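我在找人,一共要找四个,工期从三月底到六月中,做的事情是把一大批老衣服整理出来,写清楚,能补的补好。先说一句,这个招募是有钱的,不算多,下面会写。

事情是这样的:我在 Zandbridge 这边开了一间很小的修补工作室,名字叫 Bekine,开了快六年,平时接的活儿就是改裤脚、换拉链、补羊绒衫上的虫洞(虫洞真的太多了,一到换季我就天天跟虫洞打交道)。去年十月,Flores 老城区那家做了几十年的洗染店关门,老板把仓库里一直没人来取的衣服全部转给了我,登记本上写的是 1,145 件。我当时脑子一热就答应了,搬回来以后才发现,光是上架就花了我整整三个周末。

这批衣服什么都有,工装、衬衫、校服、出客穿的呢大衣,还有好多手工做的棉袄。有些领子里面缝着小布条,写了姓,有些口袋里还夹着当年的取衣单。我舍不得当旧衣一股脑处理掉,就跟 Bovarum 纺织资料馆聊了一下,他们愿意收其中 500 件的资料(只收资料,衣服还是放在我这里),前提是每件都要有像样的记录:面料、做法、尺寸、破损的位置、修补过的痕迹。剩下的衣服补好以后,秋天办一次便宜的义卖,收入用来付房租和线钱。

所以我需要帮手啦!具体要做的事情大概是这些:

- **登记**:量尺寸、看面料、填卡片。卡片我已经设计好了,正反两面,熟练以后一件十几分钟。
- **修补**:锁边、补洞、换扣子、重新上袖子。不会的我教,但你得坐得住。
- **熨烫和折叠**:听起来最简单,其实最累腰,所以大家轮着来。
- **找人**:根据布条和取衣单联系原来的主人或者家属。适合喜欢打电话、脸皮稍微厚一点的朋友。

每周来两个半天就行,时间可以商量,我这里星期六也开门。按小时给,每小时 48 块,登记和修补一个价,我不想分什么高低。午饭我管,基本是面,偶尔是饺子。路费超过半小时车程的可以报,拿票来就给。

我想找什么样的人呢?学过服装、纺织、文物保护的当然好,可是没学过也完全没关系。去年帮过我的一位阿姨,以前在邮局分信,她的卡片写得比我清楚一百倍。我比较在意的是这几点:

1. 手要轻。老布料有时候看着好好的,一扯就裂。
2. 字要能让别人看懂。
3. 不确定就写“不确定”。把涤棉猜成纯棉,后面的人要花一下午去纠正你,这种事我自己就干过,丢脸。
4. 对灰尘、樟脑味不过敏。真的很重要,去年有位朋友来了二十分钟就喷嚏打到回家。

年龄没有要求,十八岁以上都可以。左撇子欢迎,我有两把左手剪刀,放在抽屉里都快生锈了。

再讲讲流程,免得大家来了发懵。第一次来是试做,半天,照样付钱。我会给你三件衣服,一件好认的,一件难认的,还有一件我自己也没搞明白的。你慢慢看,翻过来看缝份,看扣眼是手锁还是机锁,看袖口有没有放过长短,然后把卡片填了,我们一起喝茶对一遍。试做之后你觉得闷,或者我觉得不太合适,就直说,谁也别勉强。

量衬衫这一类长袖的衣服,新手最容易在袖子上出错。我的习惯是先摊到平面上,把褶子一点点理开,再从后领中点量到肩,从肩量到袖口,两段分开记。皱得厉害的不要硬拉,拉长一两厘米,数字就不能用了。

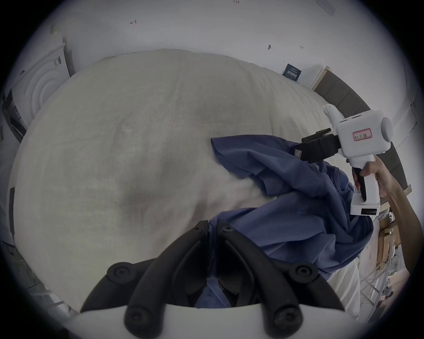 Marisol Yupanqui 看完招募草稿以后给我留了话:“量法写得太省了,落肩的衣服根本找不到肩点,你让人家从哪里量?加一条,找不到肩点的就从后领中点一口气量到袖口,在卡片上注明。还有,试做半天太短,给一整天吧。”

好吧,她讲得对,两条我都改。落肩的就按她说的量,试做改成一整天,中午那碗面也算上。

报名很简单,给工作室写封信,或者直接来敲门,讲讲你是谁、哪几个半天有空、有没有缝过东西(缝过一颗扣子也算)。不用简历,真的不用,去年收到过一份九页的,我看到第三页就去煮面了。要是你手边有自己补过的东西,带来给我看看,袜子也行,我特别爱看别人补的袜子。

信写给我或者 Flynn Rewi 都可以,他管排班,回信比我快得多。报名收到三月最后一个星期六为止,试做从下一周开始,一天最多安排两个人,地方小,再多就转不开身了。

哦对了,工作室在二楼,没有电梯,楼梯有点陡。搬重东西的事由我和 Flynn 来,你只要人上得来就行。进门请先洗手,护手霜等收工再擦,茶杯放在窗台那边,别端到台子上来。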